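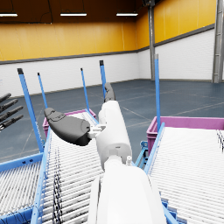 2nd July

Working through the dual-arm sorting rules again, this time against the sim cell. The April draft was written for the single-arm Drulter setup and a good half of it doesn't carry over. Notes go in the order I did things.

Rule 1, start pose. The draft says "arms clear of the work area." Too vague to check. Changed to: both hands above the top of the rollers, open, nothing held, and the pose held for 5 seconds before the episode clock starts. Gornonance logs joint state from the first tick, so anything we do before the hold should be thrown out. Reset script needs the same number. At present it has its own.

Rule 2, naming. We have been saying "left bin" and "the pink one" in the same log, and Poduval's notes use a third set. From now on left and right are always the robot's left and right. Conveyors first, then bins, then posts. No colors in names. 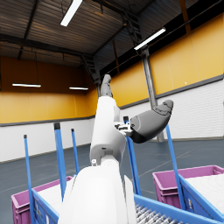

Wrist views need their own rule. The draft only asks for "a usable view of the target," and two people grading the same clip won't agree on what that means. The arm is in its own view most of the time. With the hand up like this, the thumb sticks out to the right across the wall and part of the column, and the forearm hides the middle of the carts. Both magenta crates still show at the sides, so I'd pass it for bin position and fail it for anything on the rollers in the middle. Proposed wording: a wrist view counts for an object only if the whole object is clear of the arm and fingers at the moment of grasp. Otherwise grade from the head view.

Went back over the Pidberg batch with that wording. 2291 episodes, 358 flagged for view. Of those, 38 would now pass on the head view alone. Not re-grading the rest until the wording is agreed.

Rule 3, both hands over one conveyor. Allowed, but the palms stay apart unless they are closing on the same item. The draft had a minimum gap and no word on where to measure it. I put thumb tip to thumb tip. Someone please check this against the collision margins in the controller config, I only looked at the defaults.

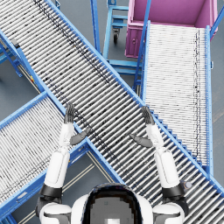 Rule 4, reach and handover

Item goes to the bin on the side of the hand that picked it, unless the task file says otherwise. No reaching across the other forearm. If the item is past the midline, put it down, back off, and pick with the other hand. Mid-air handover stays off the allowed list for this round.

A drop onto the rollers is a retry. A drop to the floor ends the episode and is logged as a fail, even if the item would be easy to reach. We had both versions in the old logs and it made the counts useless.

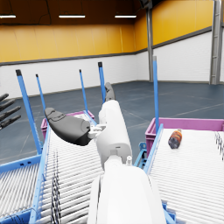
One retry per item, then mark it and move on. The retry starts from the Rule 1 height and doesn't need the hold. Don't nudge an item along the rollers to get a better grip angle. If the grader sees a push before a grasp, it goes down as a push, whatever the operator meant.

Bottles: grip on the body, never on the cap. The task file has the grasp point at the center of the mesh, which is fine for a full one and probably wrong for the half-full mass settings. Left as is for now.

Still open:
- gap for Rule 3, waiting on the config check
- reset script hold time
- whether a self-collision warning with no contact counts as a fault (the Drulter rules say yes, the draft says nothing)
- rename pass on the old logs, nearly 38 files, can be scripted

Draft is in the shared folder under cell rules. Put comments in the file, please, and leave the rule numbers alone until the next pass.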